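Open afternoon at Drelteo, or how I nearly got out of the flat-pack

I went to Drelteo's open afternoon in January with one question. Could I, at some point before my knees give out, buy a thing that puts shelves together while I sit down? The visit cost 4 pounds, which included tea from an urn and a sticker.

The building is on the Thongdee estate, behind the tile warehouse, and it took me 14 minutes to find the right door. Inside were over 101 visitors, most of them men my age with their hands behind their backs. We were let through in small batches to see the assembly work, which meant white tubes, joints to match, and the sort of frame you would otherwise build on your living room floor with the radio on and the instructions upside down. 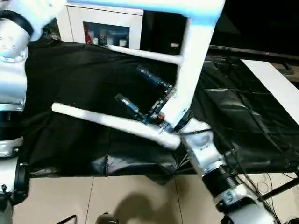 So can a machine put together a shelf unit at home yet? It can do some of the steps, slowly, on a table set up for it, with people standing by who know where the off switch is.

I got that much from the guide, who was refreshingly gloomy for somebody on the payroll. Picking up a tube is fine, she told us. Getting the end of it into a joint is where the afternoon goes. You or I would give it a wiggle and a thump with the heel of the hand, and we'd know by the feel when it had gone home. The wiggle is apparently very hard to teach. The thump they would rather not.

A man at the back asked about ironing. There was a short silence - I think she had been asked before - and then she moved us along to the question of holding.

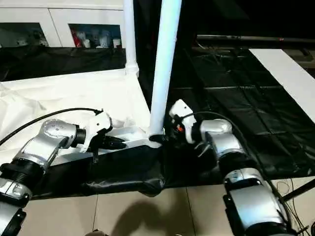 Holding is half of any job in the house, and the half I am usually given. One hand keeps the upright steady and the other does the clever bit, and if the first hand wanders off there is a row. Two arms have to agree about this the same as two people do. I have been married long enough to be impressed by any progress in the field.

Price was the other thing everyone wanted to know. The guide wouldn't give one. She did say that the Lollow, their planned model for small shops, would be meant for stacking and unpacking first, with building things left for later. Arnico, who sell garden storage, have asked to be told when later is.
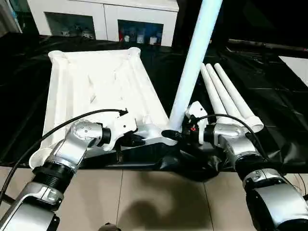
Words and pictures by our visits correspondent

On the way out there was a comments book, and mine was entry 297. I wrote that I had enjoyed it and would like the shelf one, please, when ready. The person before me had written "ironing" and underlined it twice.

My own shelves are still in the hall in their box. I've moved them nearer the living room.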